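Bisavel moves short hose line to Fulton

FULTON — Bisavel, which makes and repairs flexible hose for shop vacuums, pumps and small ventilation units, has moved its short hose line into the former carpet warehouse next to its main building in Fulton.

The company said work began in the new space in September. The line had been in a rented unit in Rocha, where it shared a loading dock with two other businesses. The lease there ran out at the end of the summer and Bisavel chose not to renew it.

Short hose is the company's name for ribbed pieces cut to less than the length of a forearm, most of them sold with a plain cap or cuff at the end. They are used to join one piece of equipment to another where a rigid pipe would crack or work loose. Customers usually buy them as replacements.

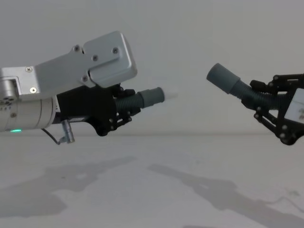
Short lengths of ribbed hose with gray end caps at Bisavel in Fulton.

The new space measures 3,950 square feet, a little larger than the unit in Rocha. The carpet racks have been taken out and the floor has been sealed. Bisavel said it plans to replace the front windows before winter and to put in a ramp on the parking lot side.

Over 20 people work for the company in Fulton. Most of those who had been driving to Rocha have stayed on, according to a notice posted at the front counter, and no jobs were cut in the move. Two openings in packing and shipping are still listed.

Bisavel said having both operations on one street would shorten the wait for small orders. Until now, a customer who needed a long run of hose and a couple of short pieces to go with it often got two shipments on different days. Those orders will now go out in one box.

The hose itself is not changing. The ribbed pieces will still be sold in the same diameters, and the part numbers in the current catalog stay good. The company did say it was dropping the bright yellow version, which sold poorly and was kept mainly for one customer who has since closed.
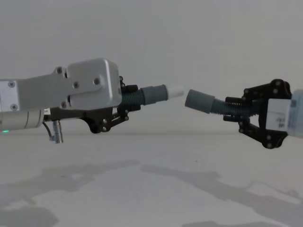
Fit is the most common reason a short piece comes back, the company said. A cap that is slightly too wide will go on by hand and feel secure, then slip once the hose is bent. Customers ordering a replacement are asked to measure the outside of the old cap as well as the ribbed part, and to bring the old piece in if they still have it. Staff at the counter will match it at no charge.

Worn pieces tend to split in the folds close to the cap, where they are hard to see. Bisavel recommends stretching the hose gently by hand under a good light before deciding whether it can be used again. Tape will hold a split for an afternoon but the company does not sell it for that purpose and will not take back a hose that has been taped.

Junotel, the parts distributor on the county road, will go on carrying the most common sizes for people who can't get to Fulton during the day. Its stock is delivered once a week. Orders placed through Junotel before the move are being filled from Fulton and do not need to be placed again.
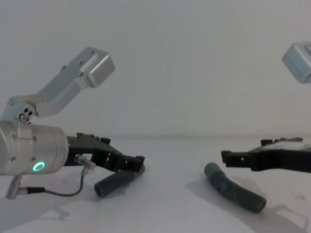

The Rocha unit has been emptied and the drop box outside it was taken down last month. Anyone who left a hose there for repair and has not heard back should call the Fulton counter with the ticket number. Bisavel said a handful of repairs with missing tickets are being held on a shelf behind the register.

The counter opens at 9 a.m. on weekdays and will close for an hour at noon until the windows are done. Customers should use the door of the main building for now. Parking in front of the old warehouse is reserved for deliveries, and the town has put up temporary signs along the curb.

An open house had been planned for the fall but has been put off until the ramp is finished. Bisavel said it would post a new date at the counter and at Junotel.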